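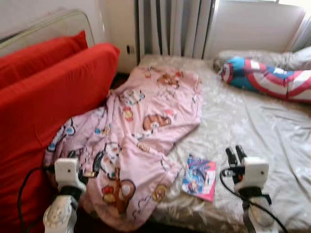 Making up a child's bed with a satin-finish sheet

Satin-weave sheets slide. The smooth face has little grip on a mattress protector, and a blanket laid on top will migrate to one side overnight. The method below keeps both in place and takes four minutes once learned.

1. Strip the bed to the protector. Move pillows and loose cushions clear of the mattress.

2. Lay the sheet shiny side up, centre fold on the centre line of the mattress. Tuck the head end first, then the foot.

3. Mitre the corners at 45 degrees. Pull the side hem down firmly before tucking.

4. Work wrinkles outward from the middle with a flat hand. Do not pull from one corner only; this produces creases that radiate from the opposite side.

5. Shake out the blanket away from the bed, then lay it 20 cm below the pillow line.

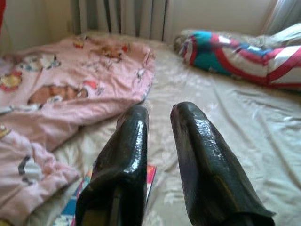
Household Notes | Words: Nikau Waaka | Updated August 2026

Pale sheets with a faint leaf or flower print are hard to orient in strong daylight. Check the print near the hem, side-on to the window. If it still can't be made out, use the wider hem as the head end.

Printed blankets with cartoon characters need separate treatment. Wash inside out in cold water on a gentle cycle and dry in the shade. Pink grounds fade in direct sun well before the darker colours in the print. Fold along a different line each time, as a permanent fold will wear through a printed figure.

Satin finishes should be ironed on the reverse, cool setting, while slightly damp. Skip fabric softener. Sheet clips of the elastic type (we use the Tirnholm set of four) go under the mattress corners, grips facing inward.

Store spare sets flat. Hung sheets pick up a crease at the rail.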